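**Thread: Plernetti hand-held gripper kit, notes after the trial period**

September 24, 2022

1/ I've been using the Plernetti hand-held gripper kit from Waditz for a while now and a few people asked what I think of it. I'll put it all in one thread so I can link to it.

2/ What you get: the gripper, a camera mount, a bag of screws, one hex key, a spare pair of fingers and a printed sheet. The camera is extra. I paid $719 for the kit. Spare finger pairs are sold separately and shipping is not included in either price.

3/ Assembly took me an evening. The sheet is fine up to the part where the linkage goes on, then it skips a step. The left and right arms are different parts and the sheet draws them the same. Check which way they curve before you tighten anything.

4/ Kiros Degefa put a second kit together and got stuck in the same place. We wrote to Waditz. Oranuch Pongsiri from their support desk sent us a corrected page the next morning. She said the new sheet goes into boxes starting in October.

5/ Weight is okay. I can hold it for half an hour before my wrist complains. Rungnapa Saengthong has smaller hands and says the trigger sits too far out for her. There's no adjustment for that. If you can, try one before you buy several.

6/ The pull on the trigger is even all the way through and the fingers close at the same rate on both sides. That was my main worry with a kit at this price. The cheaper one I had before (Drondel) always had one side getting there first.
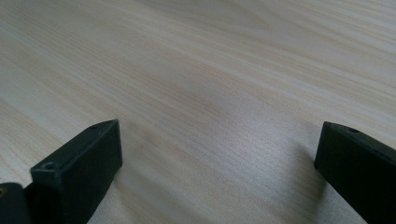
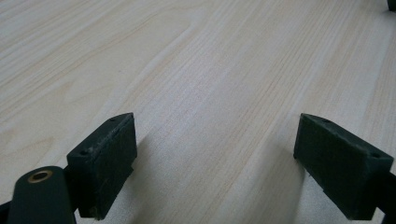 7/ Fingers are the part you'll want to think about before ordering, so a longer post on those. Waditz treats them as a wear item and so should you. On a pair like the dark green ones in the second shot, I look at the upper edge and the inner face first, where you can see the pale scuffs. Scuffs don't bother me on boxes or cups. For thin things like cards I want a clean inner face, and that's when I put the spare pair on. Each finger has two screws. Swapping a pair takes a few minutes if you don't lose a screw, and I have lost one.

8/ The screws that come in the bag are soft. I rounded one the third time I took it out. A better set from any hardware store is cheap. Use a proper hex key too and leave the one in the box alone.

9/ Don't overtighten the fingers. Snug is enough. Kiros cracked one by leaning on the key. Waditz replaced it without charging him, but he had to wait for it.

10/ Grip itself: good on anything with flat sides. Fair on round things like jars, as long as you come in level. Poor on soft bags, which slide out the bottom. A strip of thin rubber helps with the bags. It does change how far the fingers close, so redo the zero afterward.

11/ The software is called Panyasiri and it's a separate download. It lines up the video with the finger width and cuts your session into clips. I ran 212 clips through it. 3 failed, all from one session where I had bumped the camera mount and hadn't noticed.

12/ It doesn't warn you when the mount has moved. It just fails at the end and gives you a short error code. I'd like a check at the start of each session. Ming-te Hsiao wrote a small script that does this and I'll ask him if I can share it.

13/ The download is slow and the installer wants an account. You can skip the account by picking the offline option, which is in small print on the second screen.

14/ One tip on lighting. A shiny table throws a bright patch back at the camera and that can confuse the tracking when the patch is large. I close the blind on the window side and leave the ceiling light on. A plain cloth works too, but then it shifts when you slide things across it.

15/ Is it worth $719? For us, yes. We're going to get a second one. If you only want to try this kind of work for a weekend, borrow one or look for a used kit. Check the linkage for play before you pay, and ask if the spare fingers are still in the bag.

16/ What I'd change: an adjustable trigger, harder screws, a mount check in the software, and a case. It comes in a cardboard box and the box doesn't survive being opened every day.

17/ Kittipong Wongsuwan asked about left-handed use. It works fine in the left hand. The cable comes out on the side where your thumb sits, so tape it down toward the back of the handle.

18/ I bought this kit with our own money and Waditz hasn't seen the thread. Send questions in the replies. I'm going to measure how much the fingers wear over the next 100 clips and will add the numbers under this post.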